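In Defense of the Clear Bin (and the Ugly Little Basket)

I have owned a lot of beautiful storage in my life and I am here to tell you I couldn't find a thing in any of it. 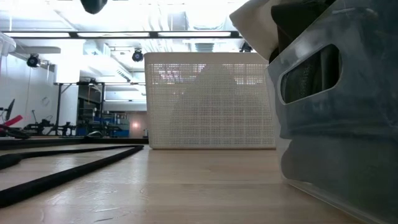

My low point was the seagrass phase. I had matching lidded hampers with leather tabs, the kind you see in magazine closets next to one pair of boots and a single scarf, and I loved them so much that I carried them home on the bus in two trips. For most of a year I told anyone who visited that my linen problem was solved. Then my sister came to stay, asked for a towel, and I opened every single lid in the hallway like a game show contestant before handing her a tablecloth. She used it, too. She's a good sport.

So this is my case for storage you can see through. Plain plastic, frosted or clear or full of holes, the stuff that costs next to nothing and that the style people want you to hide in the garage. I think it should live in the open, on the shelf, at eye level, and I think we should all quit being embarrassed about it.

Let me start with the dark clothes, because dark clothes are where every system I ever tried fell apart. Black T-shirts, black leggings, the black cardigan, the other black cardigan. In a drawer they turn into one creature. In a wicker hamper they disappear completely and you buy a third cardigan. But put them folded in a see-through bin and you know from across the room that this is the dark bin, even through cloudy plastic, even without your glasses on. You don't have to read a label. I used to be a big label person (I had the machine, I had the spare tape, I had opinions about fonts) and I can report that a label tells you what you meant to put in there back in April. The side of a clear bin tells you what's in there now.

My friend Waraporn Hemmin disagrees with me about nearly all of this, and she's the tidiest person I know, so I should give her side a fair shake. Her argument is that looking at your stuff all day is tiring. She wants to walk into a bedroom and see flat, quiet fronts, and she has a whole wall of white Gevberg cabinets to prove it. It's a gorgeous wall! I have sat on her bed and envied it. But Waraporn puts things back in the same place every time, the way other people blink, and a closed door works fine for a person like that. I put things back wherever my hand happens to be. If I can't see my mistake I will never fix it.

There's also the question of the pale stuff, which I think gets ignored. White and cream things are harder than black ones in their own way, since a white pillowcase and a white undershirt and a white dish towel all look like the same blur once they're folded. I keep mine in one of those little white baskets with the grid sides, the small square holes all over. You don't get a clear view through it. You get a sort of ghost of whatever's in there. And that's plenty! I need to know whether the basket is full, half full or down to one sad item, and a ghost will tell me that. I also like that it has a solid rim, because a basket with nothing firm to grab is a basket I'll drop on the stairs.

Handles, while I'm on the subject. I have become a crank about handles. The fancy hampers had loops of rope that swung around and pulled the sides in when you lifted, so you'd carry the thing hugged to your chest with your chin on the lid. A plain oval cut into the side of a bin beats that every time. It can't fray, it doesn't stick out and catch your sleeve, and your fingers find it in the dark. My old Sevard tubs had a clip-on handle that was forever popping loose, and the day the second one went down the basement steps with all my sweaters in it was the day I stopped buying anything with a clip.

Now the lid argument, which I know is coming. People write to me about lids more than anything else. Dust, they say. Moths! And yes, if you're putting away winter coats until next winter, snap a lid on and slide it under the bed and go live your life. For the things you wear every week, though, a lid is one more chore standing between you and putting the laundry away. I timed myself once, out of spite. With lids I was still standing there after 16 minutes, mostly because I'd set each lid down on top of the next pile I needed. Without lids I was done before the kettle was ready. So now the bins sit open, and there's usually something white flopped over the edge of the black pile, half in and half out, waiting for me to decide where it belongs. I've made my peace with the flop. A house where clothes are getting worn is going to have a flop or two.

What I won't defend is doing the sorting on the floor. I did that for years, crouched on the rug with my knees complaining, and I always gave up with two piles left. Please use a table. Any table, the kitchen one is great, the taller and emptier the better. Put the big bin right up close to you and the little basket farther back where you can toss things into it. I know how silly it sounds to have feelings about this but the difference in my back was immediate. I also fold better standing up, maybe because I can see what I'm doing.

The money part is short. My seagrass set, with tax, came to 218 dollars. I don't like typing that number. The plastic that replaced it came mostly from a neighbor's moving sale, with a couple of Rahman bins picked up later at the hardware store, and I could have done the whole hallway twice over and still gone out to dinner. I'll grant you that plastic is plastic, and I'm not going to pretend anybody should run out and buy a carload of it. Ask around first. Everyone I know has a stack of empties they're holding on to for reasons they can't explain.

Will it look like the magazine? No. From my bed I can see a big dark lump and a small pale one, and guests can see them too. My mother calls it "living out of the dishwasher," and I have never figured out what she means by that. But last week I got dressed in the dark for an early train, pulled the right cardigan out of the right bin on the first try, and made it to the station with enough time to buy a muffin.

The seagrass hampers, in case you were wondering, went to Waraporn. She keeps yarn in them. She says she knows exactly what's in every one, and I believe her.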